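**Unit 4: Condensation, Steam and Covered Vessels**
Notes to accompany the second lecture. Students are expected to have read the Unit 3 handout on conduction before attending the tutorial.

## 4.1 Scope of the unit

This unit deals with the transfer of heat by phase change in domestic and small commercial cooking. It covers evaporation from an open surface, the behaviour of a covered vessel at a simmer, and the return of condensed water to the food. Pressure cooking is treated separately in Unit 6 and will not be assessed here.

The unit assumes no mathematics beyond rearranging a simple equation. Students who have not studied physics at senior secondary level should attend the bridging session held before the tutorial block in February.

## 4.2 Evaporation from an open vessel

Water evaporates at every temperature at which it is liquid. In an open pot below the boil, molecules with sufficient energy leave the surface and are carried off by the air above it. Each departing molecule takes energy with it, and the liquid left behind is cooled. The quantity of energy required to vaporise a given mass of water, without any change in temperature, is called the latent heat of vaporisation. For water at its normal boiling point the value is close to 2260 kilojoules per kilogram.

The size of this figure should be noted. Raising one kilogram of water from 20 °C to 100 °C requires approximately 335 kilojoules. Converting the same kilogram entirely to steam requires more than six times as much. A cook who leaves a stockpot uncovered is therefore directing a substantial share of the burner's output to the air above the stove.

The rate of loss depends on:

- the area of the exposed surface;
- the temperature of the liquid;
- the humidity of the surrounding air; and
- the movement of that air, including any draught produced by a rangehood.

Fat floating on the surface of a stock reduces evaporation. Salt and sugar at ordinary culinary concentrations have only a slight effect, although the effect becomes considerable in jams and syrups as they approach setting point.

## 4.3 The covered vessel

When a lid is placed on the pot, the air space beneath it becomes saturated with water vapour. Molecules continue to leave the liquid, but they now return to it at a comparable rate. Net evaporation falls sharply and the energy formerly carried away remains largely within the vessel.

Three consequences follow.

First, the contents reach the boil sooner. In the Siltside teaching kitchen, a pot of cold water over a fixed flame came to the boil in 30 minutes covered and in 43 minutes uncovered. Students will repeat this measurement in the practical and should not expect to obtain the same values, as the result varies with the vessel, the burner and the fill level.

Secondly, the flame needed to hold a simmer is lower once the lid is on. Failure to reduce it is the usual cause of boiling over. Starch and protein released by pasta, rice, legumes and milk stabilise the bubbles at the surface, and in a closed space the foam rises quickly.

Thirdly, the food above the waterline is heated. Steam condensing on a cool surface gives up its latent heat to that surface. Vegetables in a steaming basket are cooked almost entirely in this manner, and the upper part of a joint in a shallow braise is cooked partly so.

## 4.4 Condensation on the lid

The underside of a lid is cooler than the vapour beneath it. Water condenses there, either as a continuous film or as separate drops. On clean glass, a film is common at first; on a greasy or coated surface, drops form readily. Drops transfer heat more effectively than a film because they run off and expose fresh surface.

The path taken by the returning water depends on the shape of the lid. A domed lid sends much of the condensate to the rim, from which it runs down the wall of the pot. A flat lid allows drops to fall where they form. Some cast-iron lids carry small projections on the underside so that water drips across the whole surface of the food. An inverted domed lid filled with ice, used in certain home distillation demonstrations, directs the condensate to the centre.

Lid material also matters. Glass conducts heat poorly in comparison with aluminium or steel, but permits inspection without the loss of steam that accompanies lifting. Students should be aware that tempered glass may fail suddenly if it is scratched, chipped at the rim or subjected to rapid cooling. A hot glass lid must not be placed under a running tap.

## 4.5 Vented and partly covered vessels

A lid set ajar occupies a middle position. The vapour pressure beneath it remains near saturation, yet a steady stream escapes through the gap. The method is suited to stocks and sauces in which moderate reduction is wanted over a long period. A paper cartouche laid directly on the liquid serves a similar purpose and also prevents a skin from forming.

## 4.6 Practical exercise

Students will work in pairs. Each pair will require 2 identical saucepans, one lid, a kitchen scale and a timer.

1. Weigh each saucepan empty and record the mass.
2. Add equal quantities of cold water to both and weigh again.
3. Bring both to a simmer and cover one only. Adjust the flame beneath each to hold a steady simmer.
4. After 60 minutes, turn off the heat. Allow the pans to cool with the covered pan still covered.
5. Weigh both pans without the lid and calculate the mass of water lost from each.
6. Multiply each loss by the latent heat value given in 4.2.

The written report should state the sources of error, including any condensate left on the lid at the final weighing. Reports are to be submitted to Anoma Mridha through the unit page. Oven mitts and enclosed footwear are compulsory in the teaching kitchen.

## 4.7 Tutorial questions for discussion

- Why does a burn from steam tend to be more severe than one from the same mass of water at 100 °C?
- Rice cooked by absorption is normally left covered after the heat is turned off. Account for the movement of moisture during this period.
- At high altitude the boiling point of water is lower. Discuss whether a lid of ordinary weight can compensate.

Comments on the draft of these notes are printed after the last section at the request of the teaching staff.

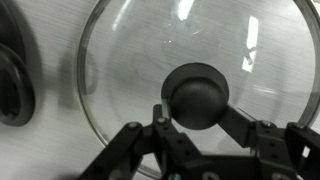 Azra Kos wrote that section 4.4 ought to separate film and drop condensation more firmly, as her tutorial group had taken the two to be stages of a single process, and she asked that the third question in 4.7 be held over until pressure has been taught in Unit 6.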